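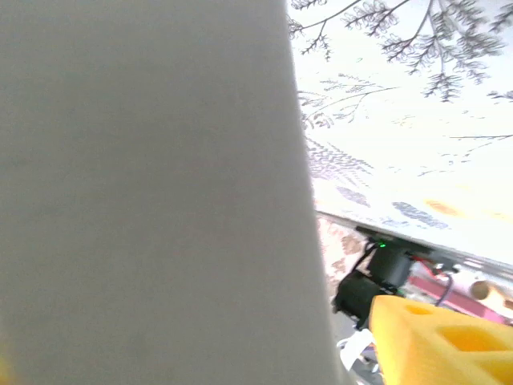

Teaching by Demonstration: Gallery
Cladthorpe Center for Applied Handling

The Center records demonstrations in which a trained operator guides a robot arm through a task, either by holding the arm directly or by moving a matching control arm at a separate station. The recordings are later used to train the arm to carry out the same task without an operator. This page presents work from the February session of the Lirker project, held at the Carrasco Building.

The session produced 189 accepted demonstrations. Operators worked in shifts of 25 minutes, followed by a rest period of equal length. Each operator completed the standard orientation before taking the controls, and no operator recorded on both stations in the same shift.

View from the wrist

A small camera at the wrist travels with the gripper throughout a demonstration. The pale gray finger takes up most of the view on one side, and the objects within reach appear beyond it: a black device with a small green light, a block of yellow foam with large rounded recesses or holes, and a pink-red bar set at an angle. Dark branches and hanging leaves stand against strong light behind them.

Strong light is retained in the Lirker recordings as a matter of policy. The project is intended for rooms in ordinary use, and a set recorded only under even lighting would be of limited value to our partners. Reviewers reject a recording for brightness only when the contact between finger and object cannot be followed in any of the available views.

Guiding by hand

Hand guiding remains the first method taught at Cladthorpe. The operator stands beside the arm, releases the joint hold, and leads the wrist through the motion at a steady pace. New operators are asked to keep both hands behind the wrist joint so that the fingers of the gripper stay clear in the wrist view.

The method suits slow tasks with a single point of contact. It is less suitable for long reaches, where the weight of the arm begins to affect the path. Staff recommend that a hand-guided demonstration be repeated if the operator has to change footing partway through.

Guiding by remote control

At the remote station, the operator moves a lighter control arm of the same proportions and the working arm follows. The station was supplied by Fotus and fitted to the Center's requirements over the winter. A foot pedal pauses the link at any time, and the pause is stored with the recording.

Operators generally need longer to become comfortable with this method, as they do not feel the weight of the object being moved. Practice begins with large, soft items and proceeds to rigid ones. Most of the accepted demonstrations from the February session – including all of those with two-step tasks – were made at the remote station.

Review and storage

Every demonstration is reviewed by a staff member other than the operator who recorded it. The reviewer confirms that the task has a clear start and finish, that the views are in step with one another, and that the written task label agrees with what was done. Labels are kept to one sentence in plain language. Demonstrations that contain a recovered error, such as a missed grasp followed by a second attempt, are accepted and given a separate mark in the record.

Accepted recordings are held at Cladthorpe for 4 years. Partner institutions may request access through the Center's office, stating the intended use and the name of the responsible department. Requests are considered twice a year.

Visiting the Center

The Carrasco Building receives group visits by appointment. Visitors may observe both stations from the gallery level and, where the schedule permits, try hand guiding under supervision. Visits begin at 2 p.m. at the main desk. Closed shoes are required on the working floor, and bags must be left in the lockers provided.

Images on this page may be reproduced for teaching purposes with credit to the Cladthorpe Center for Applied Handling. Other uses require written permission.

Back to Galleries
Lirker Project Home
Contact the Center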